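Flilex kitchen kit: hire terms from April

Gidemholm has added the Flilex kitchen kit to its hire list. It covers two arms with multi-fingered hands, a head camera and wrist cameras, and is meant for under-counter work such as opening drawers and unloading racks.

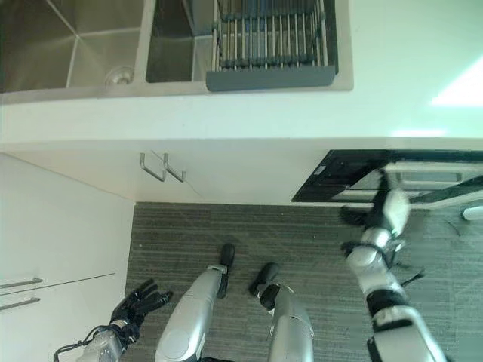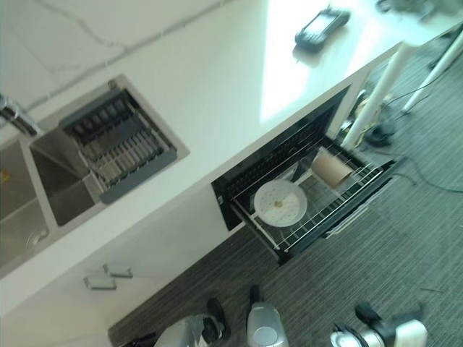
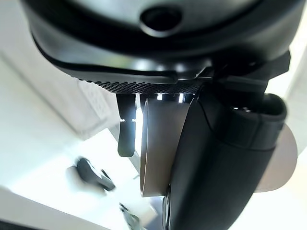
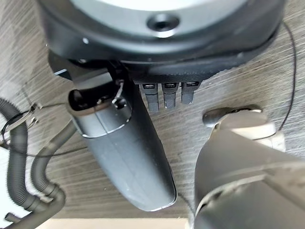 Hala Gaber

Hire is £530 a day, with a minimum of 3 days. Set-up takes 60 minutes on a level floor - carpet is fine if the pile is short. The wrist view is tight and close objects blur easily, so plan the approach from the head camera. Glare on pale worktops remains a weak point. Quang Lâm takes bookings, up to 6 weeks ahead.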